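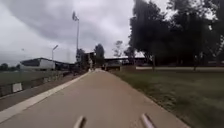
Skotura, 7/17/24

Starting to walk again after a long break, shin pain, what am I doing wrong?
Posted by Wumpini Baidoo

Hi all! I sat at a desk all winter and now I'm trying to get back into walking before a charity walk in December. I do the long straight path by the road most evenings, then the shady part, and by the time I'm heading home the front of both shins is burning. It goes away once I sit down for a bit. I weigh 135, my shoes are an old pair of Mevex trainers (two years old, maybe more, I lost track), and I walk pretty fast because I get bored. Do I push through it or stop for a while? My sister says push through but she says that about everything.

Homa Hassanpour

Please don't push through! I did that and ended up missing a whole summer. What helped me was slowing way down for the first 10 minutes, and I mean embarrassingly slow, people with strollers passed me. Then I'd stop, do some ankle circles and calf stretches, and go on at my normal speed.

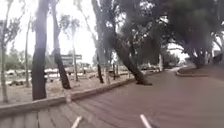 I also quit walking every single day. Every other day was plenty, and on the off days I did toe raises in the kitchen while the kettle boiled. If one spot on the bone hurts when you press it, or it still aches at night, go see a doctor, that can be a stress fracture and you don't want to guess at that one.

Oh, and shorter steps. I was reaching way out in front with my heel and slapping my foot down. Took me a couple of weeks to get used to it but the burning got a lot better.
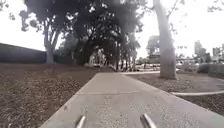 Craig Gourlay

Shoes. Get new ones.

Parvaneh Tehrani

Agree with Craig on the shoes, but go to a store where they let you walk around in them. I bought mine at Akbari late in the day when my feet were a little swollen and went up half a size. Concrete is hard on the shins too, so if you've got grass or a dirt trail nearby, swap it in once or twice a week. And don't add distance and speed in the same week, pick one. December is far enough off that you've got time. Good luck with the walk, let us know how it goes!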